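Questions we often receive about wooden table tops

What finish is on my table?
All table tops from the Marinho series leave our workshop in Cimovcombe with hard oil. We don't use varnish. If you have bought the table second-hand, please write to Zerrin Taşdemir and she will look in the order book.

How often must I oil it?
Two times in the first year, then once a year. October is a good month, before the heating is on.

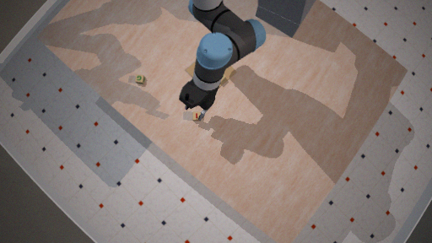
Can I put hot pots on it?
Please use a mat. The oil resists water and wine for a short time, but heat leaves a white ring.

Do you make round tops?
Yes, up to 2000 mm. The rim can be made in another colour, for which we ask 8 working days more. 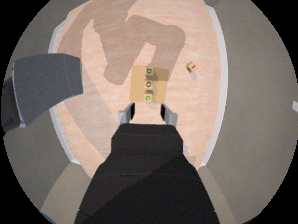
Round top with pale rim, seen from above.

My table has become darker on one side. Is it a fault?
No. Wood changes its colour with daylight, and the part near the window changes first. Turn the table every few months if this is possible. Lamps and vases should also be moved from time to time.
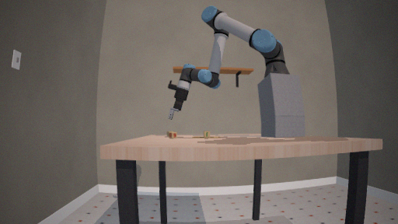

After one year the difference is usually small, and a light sanding with grit 300 will remove most of it. Sand always along the grain, never across.

Which cleaner do you recommend?
Warm water and a little Betier soap (article 362). Wring the cloth well. Don't use the rough side of a sponge.

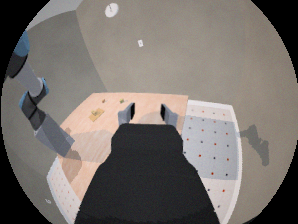

Light wood with a faint grain.

Who can repair a deep scratch?
Vicente Tapia at Edus does the repairs for us. Send him two photos and the size of the top.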